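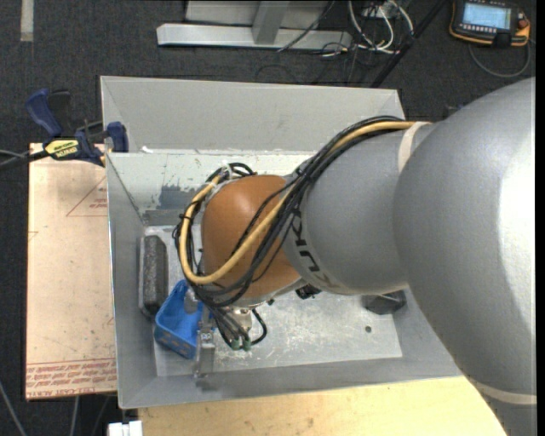
Can a county health order stay in force after the governor's emergency ends?

Posted in State & Local Politics by ploltell_reader

Our statewide emergency ended in April, but Prumthorpe still limits indoor meetings to 19 people. Our civic club has 143 members and we'd love to get everyone together again! Who do we even ask?

Maltomero
Great thing to dig into! It depends on your state. Some county orders lean entirely on the governor's declaration and end with it. Others rest on a separate public health law and keep going until the county lifts them. Look at the first paragraph of the order — it should name the law it relies on. Then call the county clerk and ask for the expiration date. I did this in my own county (more than 2,000 pages of records online, and I loved every minute) and had my answer by lunch.

Ouellet696
Just go to the board meeting and speak up!! Ours changed the rule a month later.

backporch_civics
Agree with checking the law it cites. Also see if your legislature put a time limit on local orders. Several states did, and the limit may be only a few weeks unless the board votes to renew. Have fun with it, and please post what you find!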